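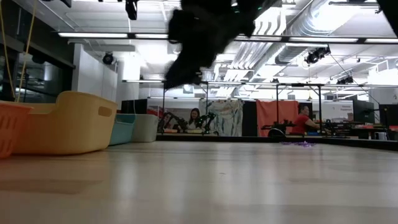 紫のくしゃっとしたものと、黒いもじゃもじゃ

Gundside編集会議 議事録
2020年6月5日 21時から オンライン
書いた人:今月の書記(わたしです)

久しぶりの書記なので、前の人みたいにきれいな表にはできません。ごめんなさい、しゃべり口調のまま書きます。直したいところがあったらいつもの場所にコメントください。

出席は常連がほぼ全員、途中で回線が落ちて戻ってきた人が一人、最初から最後まで音声だけの人が一人。欠席の二人からは事前に意見をもらっていて、該当するところで読み上げました。

前回の議事録の確認
前回は2月です。間があきました。読み返したら「春の上映会で表紙の投票をする」と書いてあって、みんなちょっと黙りました。上映会がなくなったので投票もしていません。この件は後ろの表紙のところでやり直しています。ほかに訂正は一つ、監督インタビューの再録を「やる」と書いてあったのは「やれるか調べる」の間違いだそうです。直しておきました。

第4号の特集
いちばん長く話したのがここです。候補は前から出ていた「Flarnholm」三部作の小道具特集と、あとから出てきた「悪役の部屋」特集。

わたしは完全にFlarnholm派なので公平に書けている自信がないんですが、がんばります。小道具特集を推す側の意見は、二作目で主人公が持っているランタンと三作目のランタンが別物だという話をちゃんと誌面でやりたい、というもの。取っ手の形が違うんですよ! 三作目だけ付け根が丸い。これは前から言っている人が何人もいて、なのにまとまった記事がどこにもない。あと一作目の鍵束、地図の折り目、修道士の眼鏡あたりは書きたい人がもう手を挙げています。

悪役の部屋を推す側の意見は、三部作を観ていない読者にも届くということ。いろんな作品を一ページずつ扱えるので、書き手も分けやすい。それと、小道具特集は画面写真が使えないと厳しくないか、という指摘がありました。これはもっともで、しばらく誰も反論できませんでした。

そこから「じゃあ全部イラストで描いたらいいのでは」という流れになって、描ける人が「ランタン二つと鍵束なら描ける、馬具は描けない」と言ってくれたので、だいぶ現実味が出ました。欠席の人のメモにも「どちらでもいいけど馬具は難しいと思う」とあって、なぜ二人とも馬具の話をするのかはよくわかりません(特集案に馬具は入っていません)。

決まったこと:第4号の特集はFlarnholmの小道具。悪役の部屋は捨てずに、連載として毎号見開きでやる。初回はどの作品にするか、次回までに一人一本ずつ案を出す。

ページ数とお金
本文は20ページのまま。増やしたい声もあったんですけど、印刷代を見たら静かになりました。前号の売上と今の残りを確認したところ、手元にあるのは3430円です。はい。3430円。書いていてもさみしい数字ですが、前号の印刷代はもう払い終わっているので借金はありません、そこは胸を張りたいです。

第4号は予約を先に取って、集まった分で刷る方式にします。値段は据え置き。送料を込みにするか別にするかで少しもめて、込みだと遠方の人にはありがたいけれど一冊だけの注文で足が出る、別だと案内文が長くなる、というところで止まりました。案内文を短く書ける人がいるなら別でいい、ということになって、その案内文はなぜかわたしが書くことになっています。来週中には出します。

前号までに配った部数は通しで438部。創刊号を刷りすぎたと毎回言われますが、その創刊号もやっと箱ひとつになりました。

上映会のこと
Morikawaの二階を借りてやっていた上映会、夏の回をどうするか。会場からは、席を減らせば貸せますという連絡をもらっています。換気の都合で休憩を長めに取ることと、飲み物の販売はお休みという条件つき。

意見は割れました。行きたい、大きい画面に飢えている、という人(わたしも)。まだ電車に乗りたくない人。仕事の都合で人の集まるところに行かないように言われている人。無理に決める話ではないよね、ということで、夏の回は見送りにしました。秋の分は仮予約だけ入れられるか聞いてみます。キャンセル料がかかるならやめます。

代わりに、家で同じ時間に同じ映画を再生して、文字でわいわいやる会をやります。前に一度試したとき、再生のタイミングがずれて、オチを先に書き込む人が出て大変だったので、今回は冒頭のロゴが消えたところで全員いったん止めることにします。感想を書くときは頭に経過時間をつけること。作品は投票で。Flarnholmの二作目に入れるつもりですが、ランタンの検証に使いたいだけでしょうと言われました。そうです。

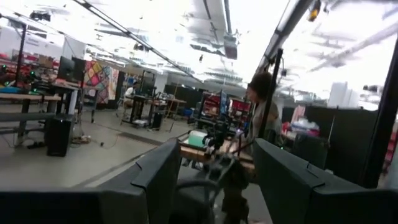
作業台の上の黒いロボットアームと、グレーのトップスの人

レビュー欄
レビュー欄の字数がばらばらすぎる、という話。前号はいちばん短いのが三行、長いのは一ページまるごとで、長いほうはわたしです。すみません。上限は決めたいけれど、下限はいらない、三行のあれはあれで最高だった、という意見が多かったです。上限は半ページ。どうしてもはみ出す場合は締切前に相談。

ネタバレの扱いもついでに。今は文頭に印をつけているだけなんですが、ページを開くと目に入ってしまうと読者の方からお便りがありました。結末に触れるものは巻末にまとめて、手前に白いページを一枚はさむ案が出たものの、20ページのうち一枚を白にするのはもったいなさすぎるとのことで、はさむのは広告ページになりました。広告といっても自分たちの別の本の告知です。

点数制にするかどうかは、前々回にやらないと決めたはずなので今回は話しませんでした。と書くと話していないみたいですが、十分くらいは話しました。結論は同じで、つけません。

Troseoからの返事
監督インタビューの再録について、Troseoに問い合わせていた件。返事が来ました。当時の担当の方がもういらっしゃらなくて、書類を探すのに時間がかかるそうです。断られたわけではないので、待ちます。第4号に間に合わなかったときの穴埋めとして、吹替版と字幕版でせりふの印象がどう違うかの対談を用意しておくことになりました。対談する二人はその場で決まりましたが、一人が「字幕版しか観たことがない」と言い出したので、収録までに吹替版を観てもらいます。ディスクはわたしのを郵送します。

再録できる場合も、原稿は元のまま載せること、こちらで注をつけるなら別の段に分けること、を確認しました。元の記事で作品の公開順が一か所入れ替わっているんですけど、それも直さずに注で。

表紙
春に投票するはずだったもの。案は三つ残っていて、ランタンの影絵、劇場の座席を上から見たところ、文字だけ。特集が小道具に決まったので影絵がすっと通るかと思ったら、文字だけ案が意外と強かったです。封筒から出したとき格好いい、と。

色は一色刷りで、紙のほうに色をつけます。紙見本を画面越しに見せてもらったんですけど、濃い緑なのか紺なのか最後まで意見が合いませんでした。見本を順番に郵送で回すことにします。回し終わったら投票、同数なら影絵。この「同数なら影絵」はわたしがどさくさに紛れて言ったら通りました。

その他
・誤字の報告が前号分で二件。うち一件は目次なので、次号でおわびを載せます。
・通販ページの写真が暗いとのこと。昼間に撮り直します。
・「冒頭五分だけ観て続きを予想する」企画の持ち込みあり。面白そう! ただし書く人が本当に続きを知らない作品でないと成り立たないので、作品選びは本人以外がやります。
・書記は次回から五十音順で回します。わたしの次の人、よろしくお願いします。表にしなくても怒られませんよ。

宿題
予約の案内文:わたし
悪役の部屋、初回の案:全員一本ずつ
Morikawaへの問い合わせ:会場係
紙見本の発送:表紙係
ランタンの下描き:描ける人(無理のない範囲で)
吹替版を観る:字幕版しか観ていない人

次回の日程は、紙見本が一周したころに掲示板で相談します。23時を少し過ぎて終了。そのあと残った人たちで三部作のどの食卓に座りたいかを話していましたが、議事ではないので省きます。わたしは一作目の粉屋の家です。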